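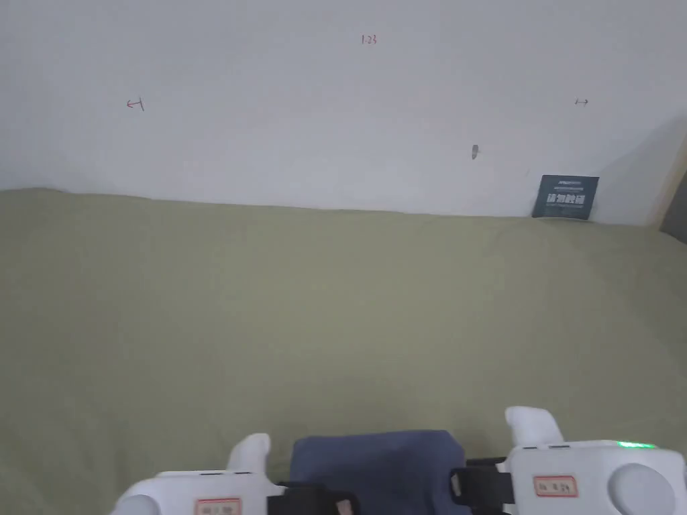 4. 침대를 벽에 붙이고 시트 씌우기

이 장은 오르나르드(Ornard) 침대와 추르니어(Zurnier) 시트를 함께 쓰는 방을 기준으로 썼다. 제조사 설명서에는 이 작업이 그림 두 칸으로 끝나 있는데, 그 그림대로 해서 한 번에 맞은 적은 없다. 아래 순서는 제조사 순서와 다르다. 둘이 어긋나면 일단 이쪽을 따라 해 보고, 더 나은 방법이 있으면 알려 주기 바란다.

4.1 시작하기 전에 벽부터 본다

1) 침대 위쪽 벽을 위에서 아래로 훑어본다. 붉은색 가는 글씨로 적힌 1.23이라는 숫자와 조그만 화살표가 있다. 낙서로 보이더라도 지우지 않는다.

2) 그 숫자를 그대로 믿지도 않는다. 단위가 적혀 있지 않다. 미터로 읽고 싶어지지만 어디서 어디까지를 잰 값인지는 벽만 봐서는 알 수 없다. 필요한 치수는 줄자로 직접 다시 잰다.

3) 회색 얼룩이나 긁힌 자국이 있으면 마른 천으로 한 번만 문질러 본다. 안 지워지면 그만둔다. '어떤 벽에도 안전하다'는 브로사르드(Brosard) 세정 스펀지를 다른 방에서 써 봤는데, 얼룩보다 문지른 자리가 더 눈에 띄었다.

4) 벽에 기대 둔 카드나 소책자는 치운다. 매트리스를 밀면 틈으로 빠지고, 한번 빠지면 침대를 다시 끌어내야 한다.

주의: 벽의 표시 위에 테이프를 붙이지 말 것. '자국이 남지 않는' 테이프도 마찬가지다.

4.2 침대 위 비우기

시트를 당기기 전에 침대 위의 물건을 전부 내린다. 당연한 소리 같지만 이 단계를 건너뛰었다가 시트를 다시 벗긴 사람이 꽤 된다.

1) 옷부터 내린다. 구겨진 옷은 그 자리에서 펴려고 하지 말고 의자나 옷걸이로 옮긴다. 침대 위에서 개면 주름이 시트로 옮겨 갈 뿐이다.

2) 휴대전화처럼 깨지는 물건을 옮긴다. 가장자리에 놓인 것이 먼저 떨어진다. 매트리스가 푹신해 괜찮을 것이라는 말은 침대 한가운데에서나 통한다.

3) 휴지, 집게 따위의 작은 물건을 줍는다. 헤드보드 쪽은 손바닥으로 쓸어 확인한다. 눈으로만 보면 놓친다.

4) 내린 물건을 바닥에 쌓지 않는다. 다음 단계에서 침대 둘레를 걸어 다녀야 한다.

참고: 설명서 표지에는 '7분이면 완성'이라고 되어 있다. 물건을 치우는 시간은 계산에 넣지 않은 모양이다.

4.3 시트 씌우기

1) 시트의 짧은 변을 찾는다. 트베이트(Tveit) 사의 제품처럼 모서리에 꼬리표가 달린 시트도 있으나, 세탁을 거치면 꼬리표가 떨어진 것이 섞인다. 펼쳐 보고 판단하는 편이 확실하다.

2) 벽 쪽 모서리부터 끼운다. 제조사는 발치부터 하라고 하는데, 그러면 마지막에 남는 벽 쪽으로 손이 잘 들어가지 않는다.

3) 헤드보드 쪽 모서리를 끼운다. 천을 씌운 헤드보드는 눌러도 다시 부풀어 오르므로 매트리스 끝을 살짝 들고 시트를 아래로 밀어 넣는다.

4) 남은 모서리를 끼우고, 침대 가운데에서 바깥으로 손바닥을 밀어 주름을 뺀다.

5) 벽과 만나는 선을 본다. 한쪽이 조금 올라가고 가운데가 처져 보이면 시트가 비뚤어진 것이다. 보기 싫을 정도가 아니면 그냥 두어도 된다. 하룻밤 자고 나면 어차피 달라진다.

6) 침대 앞쪽 모서리에서 무릎 높이로 몸을 낮추고, 아래로 늘어진 천이 없는지 확인한다.

주의: 매트리스를 혼자 세우지 말 것. 드는 높이는 시트가 들어갈 만큼이면 충분하다.

4.4 '구김 방지'라는 표시에 대하여

추르니어 포장에는 구김이 가지 않는 원단이라고 적혀 있다. 2018년 4월 19일에 시트를 새로 들이면서 직접 시험해 보았다. 세탁 후 바로 꺼낸 시트와 바구니에 하루 둔 시트를 나란히 깔아 비교했고, 두 장 모두 잔주름이 있었다. 바구니에 둔 쪽이 더 심했다. 그러니 표시를 믿고 건조대를 생략하는 일은 권하지 않는다.

다림질도 권하지 않는다. 한 장에 약 9분이 걸리는데, 누군가 한 번 앉으면 끝이다. 손으로 펴는 것까지만 한다.

색에 대해서도 한마디 해 둔다. 카탈로그의 색 이름은 조명에 따라 맞기도 하고 틀리기도 한다. 같은 천이 창가와 그늘에서 딴 색처럼 보이니, 교체품을 주문할 때는 눈대중으로 고르지 말고 포장지에 찍힌 품번을 적어 보낸다.

4.5 마무리 확인

- 시트 네 귀퉁이가 매트리스 밑에 들어가 있다.
- 헤드보드와 매트리스 사이에 낀 물건이 없다.
- 벽의 숫자와 화살표가 그대로 남아 있다.
- 치워 둔 옷과 휴대전화가 제자리로 돌아갔다. 제자리가 침대 위였다면 이번 기회에 다른 곳을 정한다.
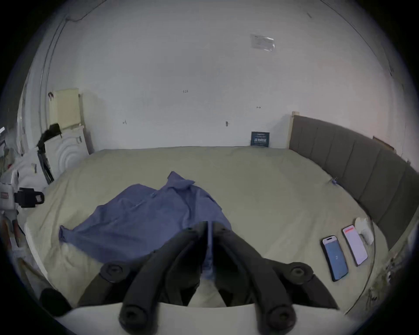
시트가 자꾸 벗겨지는데 고정 밴드를 따로 사야 합니까?

먼저 매트리스 두께를 재 보십시오. 모서리가 벗겨지는 시트는 대개 깊이가 모자라고, 그런 시트는 밴드를 걸어도 얼마 못 가 다시 빠집니다. 두께가 맞는데도 벗겨진다면 벽 쪽 모서리를 더 깊이 넣고 며칠 써 본 다음에 구입을 생각해도 늦지 않습니다.

4.6 세탁과 보관

1) 첫 세탁은 단독으로 한다. 물이 빠지지 않는다는 문구는 첫 세탁 결과를 보고 나서 믿기로 한다.

2) 건조기를 쓸 때는 낮은 온도를 고른다. 제조사는 70도까지 괜찮다고 하지만 그 온도로 돌린 시트는 고무줄이 먼저 늘어났다. 69도면 괜찮냐는 물음도 받았는데, 그런 차이를 따질 일이 아니라 한참 낮춰야 한다.

3) 완전히 마른 뒤에 갠다. 고무줄 부분을 안으로 넣어 네모꼴로 만들면 되고, 반듯하지 않아도 쓰는 데 지장이 없다.

4) 침대 밑에 보관하지 않는다. 먼지 때문에 꺼낼 때마다 다시 빨게 된다.

이 장의 내용을 고칠 때는 안넬리스 에거(Annelies Egger)에게 먼저 알린다. 다음 수정은 9월로 잡혀 있으며, 그때까지는 이 순서를 그대로 쓴다.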